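Soporte > Guías de montaje > Mesa de trabajo Weltard > Sección 4

Buscar en el manual Escriba una palabra Buscar

4. Fondo azul y bloques

La mesa se entrega con el fondo azul enrollado en un tubo. Extiéndalo antes de sacar los bloques y déjelo reposar unas horas - los pliegues marcados tardan más en ceder.

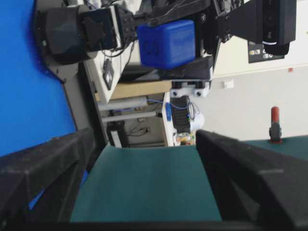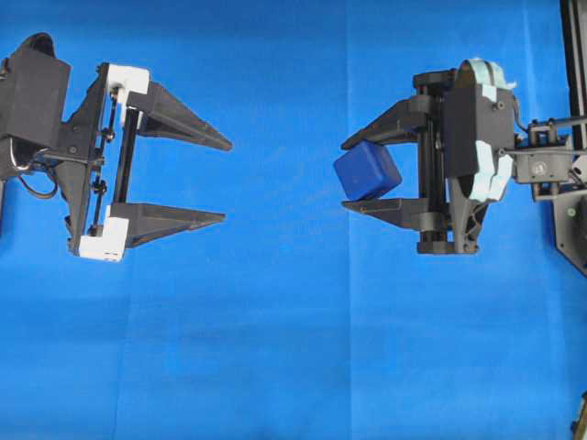 El azul del fondo se ve en las dos fotografías; el cubo azul, también en ambas.

En Claklow preguntaron si convenía planchar el fondo antes de colgarlo, y la respuesta sigue siendo la misma: solo por el reverso, a temperatura baja y sin vapor.

4.1 Colocación

1. Despeje la zona y pase un paño seco por el tablero.
2. Sujete el borde superior del fondo con las pinzas Altus, una cada 200 mm.
3. Deje caer el fondo por su peso. No tire de las esquinas.
4. Alise con la palma, del centro hacia los lados.
5. Coloque los bloques de uno en uno, con el símbolo a la vista.

Nota: un pliegue suave en vertical no afecta al uso. Si queda una arruga en diagonal, suelte las pinzas de ese lado y repita el paso 3.

Precaución: no apoye cajas ni regletas sobre el fondo. Recoja los cables antes de empezar.

4.2 Limpieza

Limpie los bloques con un paño apenas húmedo. No use alcohol - borra el brillo. El recambio del fondo se pide con la referencia 532 (proveedor: Uçar) y mide alrededor de 112 cm de ancho.

Comentarios (3)

¿La referencia 532 trae también las pinzas?

No, van aparte. A mí me llegaron en otra caja.

Con el tubo guardado de pie se me marcó el borde de abajo. Mejor tumbado.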